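Radu Tudose recebe-nos ainda antes de abrir, com café feito e pão por cortar, e demora uns bons dez minutos a chegar ao assunto: a Fokska, a sua casa de sopas, vai passar a vender gelados. "Sopa em janeiro, gelado em agosto - a minha sócia achou que eu tinha febre", ri-se.

A sócia, Dineo Coetzee, acabou por ceder depois de provar o de requeijão.

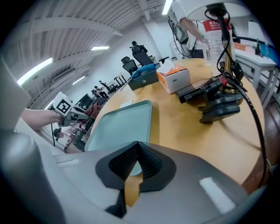
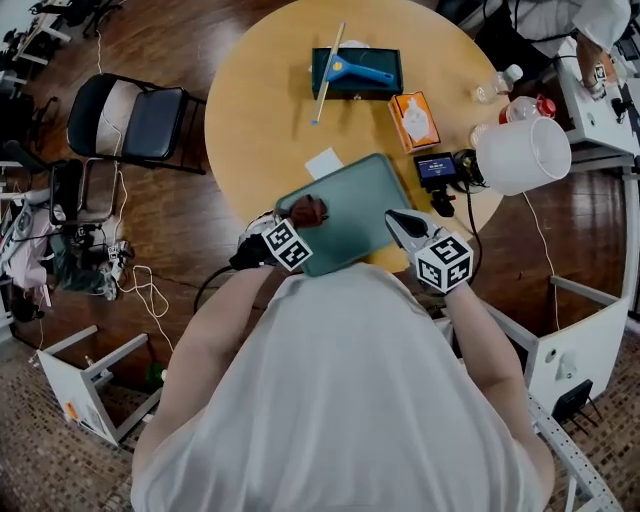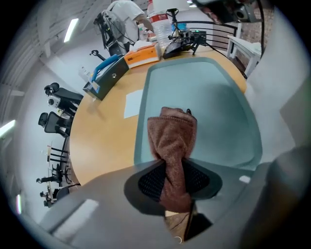

Uma mesa redonda de madeira clara.

"O investimento foi de 3000 euros, quase tudo na máquina", conta Radu, que herdou as receitas de um tio, dono da antiga gelataria Bedis. A primeira loja abre em outubro - sim, em outubro, e ele bem sabe o que os clientes dizem - com 400 copinhos oferecidos a quem aparecer. E as sopas? "Essas ficam, claro que ficam! A minha mãe nunca me perdoava se eu tirasse a de feijão."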